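Aitana Bravo keeps her work clothes and her card holders in the same corner, and she says visitors tend to comment on the clothes first. Her small label, Ronier, sells leather card holders and a short list of summer clothing out of one unit in Lalville. The leather came first. The shorts were added in August, after a shop called Hutsuliak asked if she had anything to hang near its window.

"I said yes before I had a pattern," Bravo said. "Then I had 2 weeks to make one."

She now spends most of her mornings on the leather and leaves the clothing for after lunch. The card holder is her best seller. She has sold 147 of them since spring, mostly in natural tan, and she cuts every one herself.
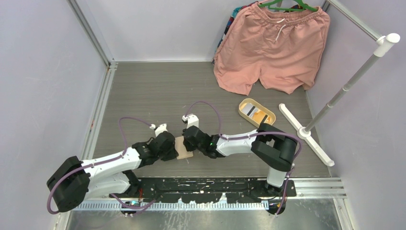
"People ask why I don't do ten colors," she said. "I did four once. Three of them sat in a drawer. The plain one sold, so I make the plain one."

The shorts have gone the other way. Salmon pink was meant to be a one-time color, picked from the end of a roll that her supplier, Vomuvby, wanted to clear. Stores reordered it twice. Bravo keeps a pair on a hanger where she can see it and checks new drawstrings against it for length.

"If the string is too short it disappears into the waistband in the wash, and then I get an email," she said.

Most of her questions from customers are about the snap on the card holder. She used to close it with a plain tuck, and she changed to a metal snap after a few people told her their cards had slid out in a bag. The tab lies flat across the front and fastens toward the middle.

"I wanted one you could open with your thumb while you're holding a coffee," she said. "The first snap I bought was too stiff. My mother couldn't open it at all."

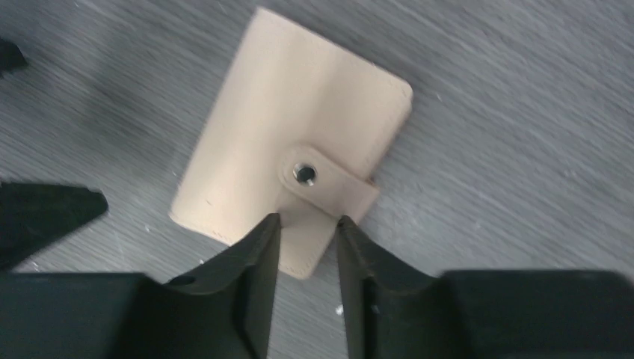
The Ronier card holder in natural tan, with its snap tab and stitched edges.

Marks are the other thing customers write to her about. Pale leather picks up specks and creases, and Bravo does not treat it to prevent that. She tells buyers to wipe it with a dry cloth and leave it alone.

"It gets darker where you hold it," she said. "If somebody wants it to stay the color it was in the shop, I tell them to buy a black one from someone else."

She has priced out a bigger order of leather — enough for 1,000 pieces — and decided against it for now. The unit has no more shelf space, and she would need to hire a second cutter. She plans to look at the numbers again after the holidays.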